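Briden Boat Users' Group: minutes of the April meeting
Last updated: April
5 comments
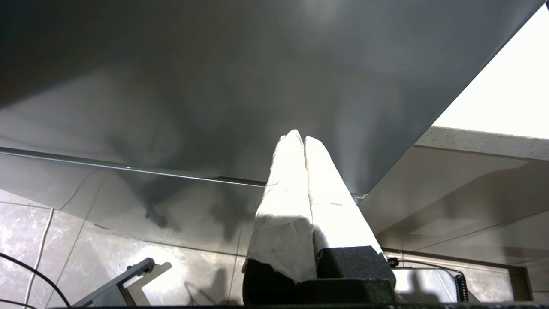
1. Dolphin watching code. The group went back to the draft code for boats approaching dolphins off Gutik Point. The chair asked whether anyone present had changed how they drive a boat as a result of the last one, and there was no reply. The new draft tells skippers to stay 300 metres off unless the animals come to them, which several members thought was a gift to anybody who fancies saying that the animals came to them. It was also pointed out that hardly anyone can judge 300 metres over open water. The draft's answer is for each boat to carry a sighting stick with bands of white paper or tape at set heights. Members were doubtful. White wrapping creases and tears, as on the two upright pieces in the picture, and once it has gone lumpy with a ragged end and the dark core showing, there is no clean edge left to sight against. Painted bands were suggested instead. The secretary will ask for the stick to be dropped from the draft or done properly.

2. The "big shark" report. A letter was read from Culuso Charters asking the group to put its name to a press notice about a large shark seen near the Adebisi buoy in the evening. The evidence so far is one video, which those who have watched it agree shows a fin and a lot of shouting. One member said it was a basking shark. Another said it was a sunfish flopping over, as they do, and that he had seen people swear blind about those before. Nobody in the room had spoken to the person who filmed it.

The letter gives a length "longer than the boat" without saying which boat. The group noted that Culuso has a new evening trip to sell and that the notice carries its booking number twice. This does not make the sighting false, and the minutes should not be read as saying so.

Agreed: the group will not sign. The secretary will reply asking for the time, the position, the full video and the name of the boat. If it is a basking shark, the record is worth having and should go to the county recorder in the normal way.

3. Seals and the mackerel lines. Two skippers again reported losing fish off the hooks on the way up. One wants the group to buy an acoustic scarer, quoted at 3,000 pounds with fitting on top. The meeting heard that the seller's leaflet claims it "works in all conditions", and asked what it had been tested on. The leaflet does not say. A member who had used a different make at another harbour said the seals kept away for a fortnight and after that seemed to treat it as a dinner bell. There was also a worry about running such a thing where the dolphins pass, given the discussion under item 1.

The proposer said something had to be done. The chair asked whether something had to be this. The proposal was put to the vote and lost, with 2 in favour. It may come back if the seller will lend a unit for the season at no charge, which members did not expect.

4. Slipway sign. The sign asking people not to feed the seals has been in hand since before last summer. The harbour office says it is waiting for the wording and the secretary says the wording was sent. It will be sent again. Meanwhile the fish scraps are still going off the end of the slip most afternoons, some of them from boats whose skippers were in the room for item 3. This was remarked on.

5. Any other business. The tide board has been showing the wrong high water again. Members were advised to use the printed tables.

A question was asked about whether the sightings book is worth keeping. It was left open on the table during the meeting and the last entry reads "whale?? (maybe)". To be kept for now, with a column added for how far away the thing was.

The meeting closed at 9.15pm. Next meeting in the usual room, provided the sailing club has not booked it.

2 shares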